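Tablecloths for everyday meals: cotton, oilcloth or bare wood?
Home & Kitchen > Table Talk
Page 1 of 1

trendorbridge_kate
Posted Friday, 7:42 pm

Hi all! I'm finally in a place with a real dining table (solid maple, secondhand, a few scars) and I want to put a cloth on it every day. Not for company, just for us. My grandmother did this and I loved it as a kid -- the table always looked like somebody was about to bring soup out.

My question is what to buy. I have two boys, one of whom is a spiller, and a washing machine that's on the small side. I've looked at plain cotton, at the wipe-clean kind, and at a very pretty linen one from Trollunska that I probably can't justify. What do you use, how often do you wash it, and does it hold up?

Reply

mopandbucket
Posted Friday, 8:05 pm

Oilcloth or coated cotton, no contest. I have had the same one for three years and it gets a wipe after every meal. Crayon comes off, beet juice comes off if you're quick. Buy the heavier weight so it doesn't slide when somebody leans on it.

Reply

Suksawat_Sue
Posted Friday, 8:31 pm

Oh I'm going to disagree with mopandbucket here, and happily! I can't stand the feel of a coated cloth under my wrists. It sticks to you in July and it smells like a pool toy for the first month. Woven cotton in a check is the best thing you can put on a family table. Checks hide everything. A gravy spot on a plain white cloth shouts at you from the doorway, and on a check you have to go looking for it.

I have four of them in rotation, all cotton, all bought at different times so nothing matches. Strip it off Sunday night, new one on, done. They get softer every year and I swear the old ones look better than the new ones.

Reply

Arlo Montoya
Posted Friday, 9:10 pm

Seconding Sue on checks. We've gone with pink and beige, which I fought against at the store and now I love. It warms the whole room up, especially in winter when we get that flat gray light in the afternoon. And it goes with white plates, which is all we own.

Kate, the thing I'd think about more than the fabric is the drop (how far it hangs down over the side). Ours is fairly generous and I like how it looks from across the room. 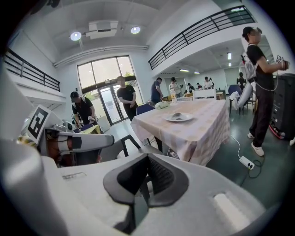

The pink and beige check, with the front edge hanging down.

If the spiller is also a puller, go shorter. My sister's youngest once brought an entire Thanksgiving gravy boat down that way. For sizing, measure the tabletop and add the drop twice, once for each side. I forgot the twice on my first cloth and ended up with something like a bath mat.

Reply

mopandbucket
Posted Friday, 9:22 pm

Nice color, I'll give you that. But who is ironing these things? I have better uses for a Sunday night.

Reply

Suksawat_Sue
Posted Friday, 9:40 pm

I haven't ironed a tablecloth since my wedding! Pull it out of the washer while it's still damp, give it a good snap, and lay it straight on the table. By breakfast it's flat. You can smooth the corners with your hands. I suppose it's not hotel flat, but I don't live in a hotel.

Reply

pinecone17
Posted Friday, 10:18 pm

Can I put in a word for no cloth at all? You have a solid maple table, Kate! I'd kill for one. A little mineral oil a few times a year and some placemats, and you get to look at the wood. Scars are the good part.

Reply

trendorbridge_kate
Posted Saturday, 7:55 am

pinecone17, I know, I know, and I feel guilty about it. But one of the scars is a burn shaped like an iron, right in the middle, and I'm not quite at peace with it yet. Maybe bare in summer and covered in winter?

Sue, the damp trick is brilliant. I'm trying it this weekend with an old bedsheet, just to see.

Arlo, that's lovely, and it's the exact kind of look I had in my head. Where's it from? And does cotton that size shrink much?

Reply

Arlo Montoya
Posted Saturday, 9:03 am

It's from a little place called Dotadness. They do mostly aprons and dish towels, but they have a shelf of cloths at the back. And yes, it shrank! Lost 2 inches on the long side in the first wash, then stopped. I'd buy one size up, or wash it before you decide on a hem. Cool water, low heat or a clothesline if you've got one.

Reply

mopandbucket
Posted Saturday, 9:30 am

Two inches! Mine has shrunk zero inches in three years. Just saying.

Reply

quiltnut
Posted Saturday, 11:47 am

Hello from a sewing person! If you can sew a straight line you can make one of these in an afternoon. Look for 100% cotton homespun or gingham, the widest bolt they carry so you don't end up with a seam down the middle. Prewash, dry, press, then turn the edge over twice and stitch. Mitered corners look wonderful and are much easier than people think -- there are plenty of tutorials around, pick one with a patient teacher.

Also: put a felt pad or an old flannel sheet underneath. It protects the maple from hot dishes (up to a point, still use a trivet), the cloth doesn't slip, and plates go down with a nice quiet thud. I would not skip it on a real wood table.

One thing for mopandbucket: please lift your coated cloth now and then and let the wood breathe. Mine trapped some water along one edge and left a cloudy patch I had to rub out.

Reply

mopandbucket
Posted Saturday, 12:15 pm

OK, I just went and looked, and there's a patch. Small one. How did you rub it out?

Reply

quiltnut
Posted Saturday, 12:52 pm

Plain mayonnaise, left on overnight under a paper towel, wiped off in the morning. It sounds ridiculous. Test it on the underside of the table first, finishes are all different.

Reply

trendorbridge_kate
Posted Sunday, 6:20 pm

Bedsheet report! Put it on damp last night, perfectly respectable this morning, orange juice on it by 8. I'm sold on cotton. I'm ordering one check from the store and buying yardage for a second one, and the flannel sheet is already cut down for underneath. Blue for me, I think, or maybe green. Does anyone have a favorite way to get turmeric out? The boys have discovered curry.

Reply

Suksawat_Sue
Posted Sunday, 6:48 pm

Sunshine! Wash it, hang it outside wet, and give it a full day or two. And get the green!

Reply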